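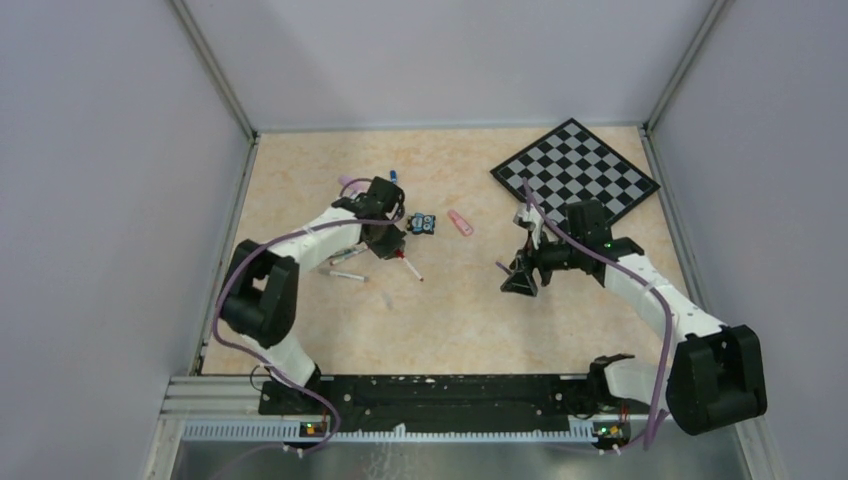 Posts > Desk & Studio > Markers and pens

Search this thread Go

rosau_desk
Oct 25, 2019

ok marker cap thread. been putting this off since August and the drawer won't close anymore so it's happening

1/ the problem: caps with no pens. pens with no caps. little barrel bits that came off something and got saved "just in case". all of it in one tin under the chess stuff

2/ rule one, get it all OUT of the tin. onto a light tabletop, pale as you've got. you can't sort in a tin. I tried for 45 minutes once and just stirred it

3/ rule two, line them up. one loose row, doesn't have to be straight. a pile hides things. in a row you see the odd ones right away

4/ colored caps are easy, leave those til last. blue, teal, magenta, you'll match them in seconds

5/ clear caps are the worst. clear cap on a beige table = gone. put a hand flat on the table and feel for it. or drop a sheet of dark paper under, should of thought of that sooner 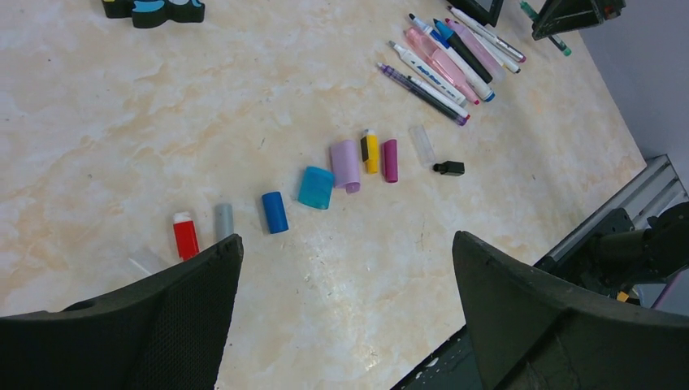 6/ next thing, size before color!! the wide squarish caps are never going on a skinny pen no matter how well the color matches. I've split two caps forcing it

7/ frosted clear and clear clear are different caps. yes it matters. on the Grirex set the frosted ones go on the blenders and the plain ones go on nothing, as far as I can tell

8/ pale lavender tube, no clue. a flared end and that's all I have to go on. going in the maybe cup. if you know what pen has one of these pls reply

9/ anything yellow with black on it, check if it still writes before you bother finding the rest. yellow dries out quiet, you don't notice until you need it

10/ test sheet: scrap paper, one scribble each, wait a bit, scribble again. dead ones go. no reviving with rubbing alcohol, did that last year, wrecked a nib and the table smelled for days

11/ someone asked how many. started with 623 loose pieces if you count the whole drawer, tin included. not doing that in one sitting lol. small batches, a handful at a time, then clear off and go again

12/ batches are better anyway. big spread and I start making patterns with them instead of sorting

13/ storage. the Matico tray has 14 slots and fits the drawer with the lid off. caps without pens at the back, pens without caps up front lying flat. flat!! not standing on the tip

14/ black caps get their own slot, the small ones roll under things and then you're on the floor with a flashlight

15/ glue sticks are not markers. I keep finding them in with the red stuff. separate cup

16/ replacement caps, Motaung will sell you a mixed bag but some 40 of mine were the same gray so idk. fine if gray is what you lost

17/ tossed so far: every cap with a crack down the side, barrel ends with no thread left, one thing that might of been a pencil topper

18/ drawer closes now if you lean on it. second half of the tin tomorow, more caps, I'll add to this thread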